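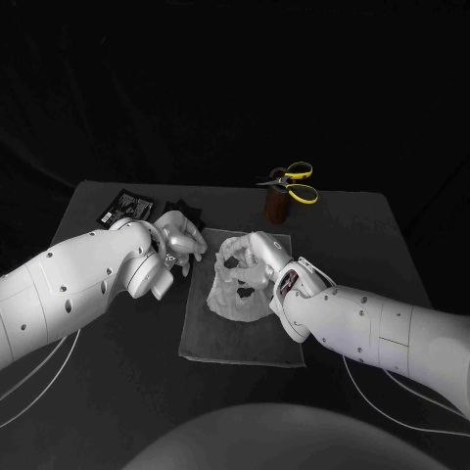 Vingt-trois jours sans une goutte – 1er juillet 2023

Temps de lecture : 2 min

Bon, je l'écris ici comme ça je ne peux plus reculer : j'ai arrêté l'alcool en mai, j'ai craqué, et j'ai recommencé à compter. Ce matin j'en suis à 23 jours. Mon ancien record, c'était deux !

Je ne buvais pas « beaucoup », enfin c'est ce que je racontais à tout le monde. Un verre en cuisinant, un autre à table, et puis la bouteille qui se vide toute seule devant une série... Le médecin du centre Treltero m'a demandé de tout noter pendant une semaine. J'ai triché dès le premier soir, et c'est en voyant mon petit carnet truqué que j'ai eu vraiment peur. 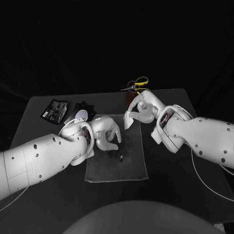

Ce qui m'aide (un peu)

Le groupe de parole de Jilosness, déjà. J'y suis allée à reculons, je suis restée assise près de la porte – et j'y retourne chaque semaine. L'appli Jovura aussi, même si ses notifications m'agacent. Le plus dur reste l'heure de l'apéro, alors je sors marcher jusqu'au pont de Rosser avec une gourde de thé glacé.

Je dors mieux, par contre j'ai une envie de sucre pas possible (les voisins m'ont vue finir un pot de confiture à la cuillère sur le balcon).

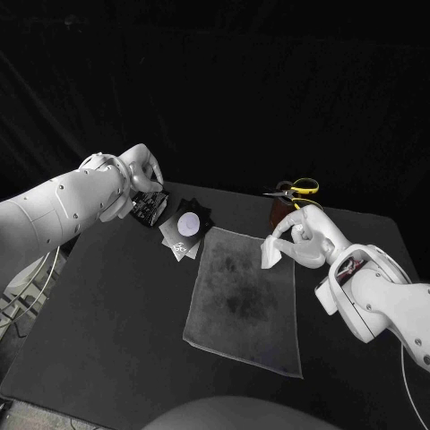 Deux mains robotisées au-dessus d'une table gris foncé.

La semaine prochaine il y a un mariage. J'ai prévenu les mariés, j'aurai ma voiture et je rentrerai quand je voudrai. Je vous raconterai.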